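Hultside gripper finger set, second version

Replacement fingers for the Hultside two-arm table unit. Sold in pairs, black, screws included. Fits all units shipped since March.

The first version had a fault. When a finger closed on a thin rim, the pad could creep at the tip and the arm would let go early, sometimes over the edge of a bin. We had reports from kitchens and from the test bench at Brostirstead, where 469 of 2000 picks ended in a slip. No one was hurt, but dishes were broken.
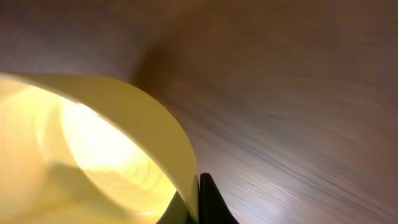
Finger tip beside a yellow rim.

The new finger has a stiffer tip and a deeper screw seat. If you have the old set, stop using it for cups, bowls and plates. Soft items under 100 grams are still fine.

Packing dishes into a bin is where most of the slips were reported, with both arms reaching toward the same spot.
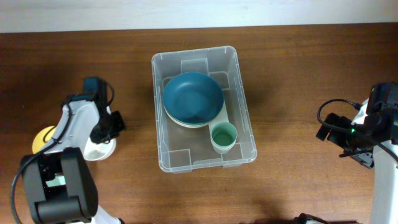 Keep the second arm parked while the first one is lowering a dish - the old software let both move at once, and a dropped plate could set off a false stop. Update the software before fitting the new fingers. Check the screws after 700 picks.
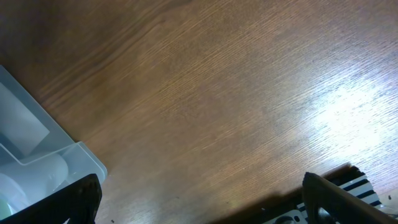 Gert Steyn wrote that his old pair started slipping after one Saturday of plate work, and that the new pair has held so far. He would like a longer screw in the kit.

Old fingers can be returned to our Pametville shop for a free swap.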